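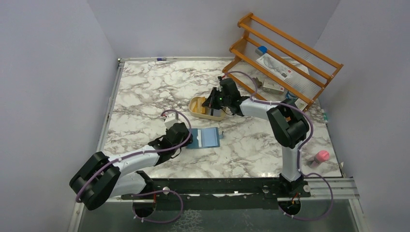 What kind of basket is good for keeping small things on a table?

A shallow one, where every item can be seen from above and picked up without moving the others.

Hello all,

I am answering the message from the Tanness list about baskets and table tops. I quote it in parts, because it asked several things at once and I would like to reply to each of them in order.

> We moved into the new flat in Oltach in January and we still have not
> solved the table. Everything lands there: keys, tape, letters, the
> small packets from the kitchen. I bought a deep square basket and now
> everything is inside it and I find nothing. Should I buy a second one?

I would not buy a second deep one. I had the same basket for two winters, and at the bottom of it I found batteries, a bill already paid and a tea bag without its paper. A deep basket is a good place for scarves or for potatoes. For small things it is a hole.

My advice is to change the depth before you change the number. Take everything out, put it on the table, and choose only what is used at this table in a normal week. Letters should go somewhere else, standing up. If they lie flat in the basket, they cover all the rest like a lid, and then it does not matter how shallow the basket is.

> Is oval a silly shape? The Gretier shop has oval ones on offer but my
> husband says we lose the corners.

He is right that you lose the corners. I do not miss them. In my square basket the corners collected crumbs and paper clips, and I had to turn it over the sink every time. With an oval one I wipe once along the side with a cloth and it is finished. Oval also has a left half and a right half, and people in the house understand this without labels. In my house the left half is for packets and the right half is for flat things, such as the notebook and the little ruler. We never agreed on this aloud, it simply became so.

If you want real corners, please look at a drawer insert and not at a basket. A drawer insert is meant to fill a rectangle. A basket stands free on a table and should be easy to take away with one hand when dinner comes.

> Our table top is one of those marble-look ones, white with grey veins.
> I like it but I can't see dirt on it, and a brown basket looks dirty
> next to it. What colour do you use?

Cream or beige, for the reason you say. On a white and grey top, dark brown looks very heavy, and pure white looks like somebody tried to match it and failed. Cream stays a little bit warm and does not compete with the pattern. The brownish veins, if your top has them, also go well with beige.

About the dirt: it is true, a veined pattern hides everything. I wipe mine by the clock and not by the eye. Every evening after the dishes, from the back to the front, with the basket lifted and not pushed. Pushing the basket takes the crumbs with it, and you will meet them again on the other side. You may also sit down so your eyes are low and look along the table towards the window. The light shows every sticky place.

> Last thing, is the Qiu table organizer worth the money? It is 399 and
> 70 cm wide, with a lid.

I have seen it only in the shop, so please take this as an opinion from outside. For me 399 is too much for something that stands between the plates. Also 70 cm is very wide. My table is 90 cm across the short side, and with this organizer I could not put a cutting board beside it. The lid would worry me more than the price. A lid asks you to use a second hand, and in one month the small things would be lying on top of the lid.

If somebody on the list owns one and is happy, please correct me. I would be interested to know if the lid comes off completely.

Two small additions that were not asked. Put a thin cloth or felt under the basket if the bottom is rough, some woven ones leave fine marks on a glossy surface. And leave part of the basket free when you arrange it. Mine was full on the first day, and on the second day the first new packet was already beside it on the table.

To the person who wrote last week about oiling cane: I have not forgotten, I am still looking for my notes and will write under the old subject line.

Kind regards from a rainy Oltach

2021-11-05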